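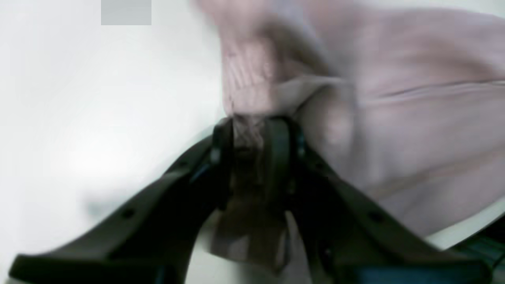 ## Asset data group, Furmont office, January

Present: Hatem Saber (chair), Aiman Harahap, Khairul Wijaya, Amirul Ginting (notes). Haziq Manurung joined by phone from 10:40.

### Last month's notes

Accepted with one change. Item 4 said the meter location cleanup was "nearly finished." Khairul asked for that to come out. 341 records still have no usable address.

### Jistport outage map trial

Aiman went through the vendor's slides. Jesteck says the map can predict which transformer has failed from customer calls alone. Hatem asked what it does when six people on one street call and four of them give the wrong street. Aiman didn't know. The slides don't say either.

Khairul doubts the accuracy claim. It was tested on a network with far more meters reporting in than ours. Out past Krishnan substation we have long rural lines where customer-to-transformer links were typed in from paper cards and never checked in the field. He expects the map to point crews to the wrong pole - quickly and in color.

Haziq thinks a trial is still worth doing if it stays off the dispatch screens. Agreed, on these terms:

- 2 feeders only, both out of Krishnan
- 400 customers at most
- dispatch keeps using the current board
- Jesteck gets no say in how results are scored

Amirul asked who pays if the trial runs over. Hatem will get that in writing before anything is installed.

### Pole inspection backlog

700 poles overdue in the north district. The monthly report shows the backlog as "stable." Hatem pointed out that it is stable since overdue poles drop off the list when their work order expires. Khairul to rerun the count from the raw table. No more charts on this until he has.

### Tablet replacement

Held over again. No quote received.

### Actions

- Hatem: written cost cap from Jesteck
- Aiman: ask about bad addresses, get a real answer
- Khairul: pole count
- Haziq: pick the feeders, tell dispatch

Closed 11:25.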